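Klebereste von der Bastelunterlage lösen

Ach, wer kennt das nicht, da sitzt man einen Nachmittag lang gemütlich beim Basteln, und hinterher pappt überall etwas fest! Ich lege mir inzwischen immer eine Unterlage auf den Tisch und klemme sie hinten mit 2 Metallklammern fest, dann rutscht beim Rubbeln nichts weg.
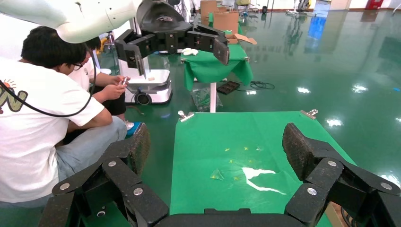 Papierreste einweichen

Ein Lappen mit lauwarmem Wasser und einem Tröpfchen Spülmittel, 9 Minuten drauflegen (ich koche mir solange einen Tee) und dann sachte mit einer alten Plastikkarte schaben.

Hartnäckiger Kleber

Etwas Speiseöl auf ein Wattepad, kurz einreiben, danach gut nachwischen.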